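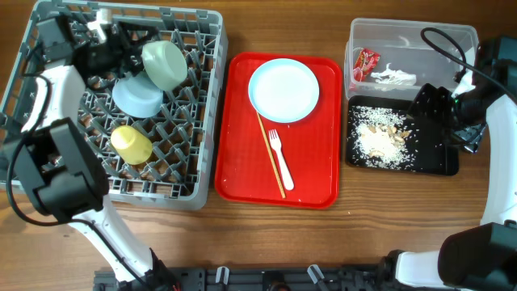 Clearing up after lunch, tidying the table, stacking the bowls – whatever they call it at your place, you've probably tried to get out of it.

Robots can't get out of it, but they do have a good excuse. They don't know how. A brand new robot has no idea what a fork is, or why people get cross when rice goes in with the clean bowls.

So someone has to show it.

One way is to grab the robot by the arm and move it yourself, a bit like a grown-up guiding your hand when you learnt to write your name. The robot keeps track of how far each of its joints bends along the way. Engineers call this kinaesthetic teaching, which is a very long word for holding hands.

The other way is remote control, or teleoperation*. The person holds a pair of controllers, or a small copy of the robot's arms. When the person reaches left, the robot reaches left. When the person sneezes, well, you can guess.

At the Wondano robot workshop in Ferdale, the lesson is lunch. The dish rack goes on one side of the table and the scraps go on the other, with a red tray in between holding a plate, a fork and a chopstick. The robot has two arms and each one ends in a gripper*. The teacher steers both, picking things up and putting them where they belong.

Then everything gets put back and they do it again. And again. One tidy-up takes a good teacher 70 seconds. The workshop saved 212 of them for this one job, so if you thought your chores were repetitive, spare a thought for the teacher.

Why so many? If you only ever showed the robot one tidy-up, it might learn that the fork lives in exactly one spot. Move the fork a little and the robot would grab a handful of nothing, looking very pleased with itself. The teachers shift things between turns – plate up a bit, fork over there – so the robot gets used to a table that won't stay the same.

Some things are harder than others. A cup is a nice, solid shape. A fork is thin and lies flat, and a chopstick likes to roll. Crumpled wrappers are the worst, as no two are ever scrunched the same way.

Mistakes can be useful too. If the teacher drops the fork and picks it up again, that turn may be kept, so the robot can see what to do when things go wrong.

Try it at home
You'll need 2 people, a blindfold, a plastic cup and 5 pegs. One person wears the blindfold and is the robot. The other gently moves the robot's arms to put the pegs in the cup. Swap when the robot complains.

*Teleoperation: working a machine from a distance.
*Gripper: the part of a robot that does the job of a hand.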